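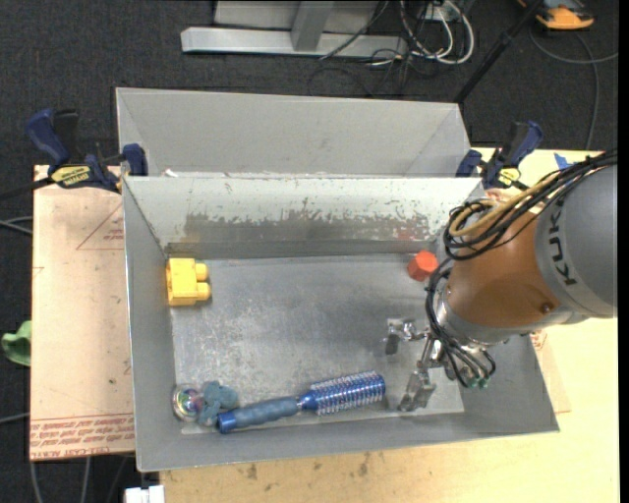 Nele Postma thought the bin was the weak part of the whole thing, and told me so before I had my coat off. Her view was that metal sides that steep would beat any two-finger gripper, and that Trevance should have shown a flat tray.

Reviews > Workshop equipment > Bin picking

Search reviews Enter keyword

I went to the Trevance open day in May mainly to see the Grorkik picking package. We pack mixed returns by hand at Lindqvist and I wanted to know if it could do any of that work. The demonstration ran for 30 minutes, with 15 more for questions.

The setup is plain. Two sheet-metal bins are clamped together on a wooden table, and a KUKA arm works over them from one side. The Grorkik package is the gripper and the software, so you bring your own arm. Mirjam Van den Broek ran the session and let us choose what went in.

Small blocks with flat sides were easy. The yellow toy block came out first time on most tries, even lying on its side near the wall. The faceted red-orange one took longer when it sat close to the back.

The round hairbrush was better than I expected. The fingers went for the handle more often than the bristles, and it held on through the move.

The clear ball was the worst. It is shiny and it rolls, and twice the gripper closed on nothing. When it rested against the lumpy teal toy, the software picked the pair as one item. Van den Broek said the next version handles touching items better. I can only review this one.

Postma had a point about the walls. Anything pushed into a corner cost several seconds while the arm worked out an angle. It never hit the metal while I was watching, but it was slow.

Setup notes are clear and the screen is easy to read. The printed manual is 324 pages, and the part on calibration needs an index. The arm's hoses and cables also take up more room over the bin than I had planned for. Measure your space first.

Zastera sells a similar package with a suction cup for 400 less. I haven't tried it on brushes.

Three and a half out of five. We have asked for a two-week trial with our own returns.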